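Everything below is about the key card swap: how it runs, what to bring, and what happens to your cards once they're on the table. If you've never collected a motel card in your life, come anyway!

# Claltville Key Card Swap: your questions

### What gets swapped?

Hotel and motel key cards, mostly the plastic kind with a picture on the front. Paper sleeves are welcome too, and so are old metal keys with a room tag (we love those, but they go in their own tray so they don't scratch anything).

### When and where?

Wednesday evenings at the Fellberg Rooms in Claltville. Doors open at 6:30 and we pack up at 9. Go in by the side door and follow the grey carpet down to the end.

### Do I need a big collection?

Not at all. Bring 2 cards and you can trade 2 cards. Plenty of people start with whatever was rattling around in the glovebox after a road trip, and some of our favourite finds have come in exactly that way.

### How many cards does the club have?

The lending albums hold 1153 at last count, sorted by country and then by colour of the background. The Janssen albums are the ones with the green spines, and they're gorgeous. Please turn the pages from the corner.

### Are the cards still live?

Please assume yours might be. If you've just come home from a stay, check with the motel before you bring it, as some places want their cards back. We don't write room numbers or guest names on anything, and we'd ask you to peel off any sticker that has them.

### How should I clean a card?

A soft cloth, barely damp, and let it dry flat. Skip the nail polish remover! It takes the print straight off, and the tree and beach ones suffer worst.

### What's the best way to store them?

Upright in a slotted holder if you like to flip through them, or in pocket pages if you'd like to see the lot at once. I'm firmly in the slotted camp. Wood looks lovely on a desk and the cards come out easily when someone wants a closer look. Pocket pages are better for anything with a worn edge. We use the Hukus size, 4 pockets to a page, and they fit nearly every card we've met.

### What's worth looking for?

Whatever makes you happy, really. There are members who only collect lighthouses. Seasonal photo cards are going well at the moment, autumn ones especially, and so are cards with lettering in more than one language. Price hardly comes into it because we don't sell.

### Can I bring kids?

Yes, please do. They're often the keenest traders in the room. Under-12s need an adult with them, and there's a floor box of doubles they can rummage through on the carpet.

### Is there a limit on what I can bring?

One shoebox per person on the night. If you've inherited a cupboard full, get in touch first. We once had 4000 arrive in a single carload and it was marvellous, but we ran out of tables.

### Can I see one before I come?
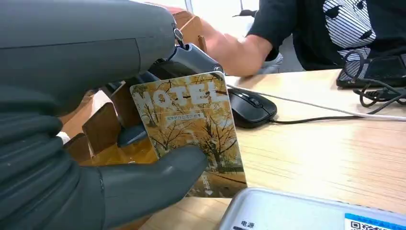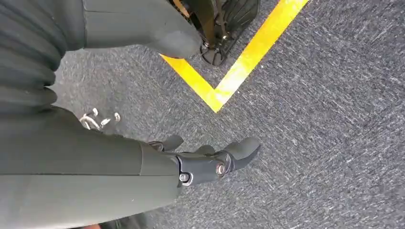 *First photo: a motel card with golden autumn trees, beside a wooden holder. Second photo: the speckled grey carpet.*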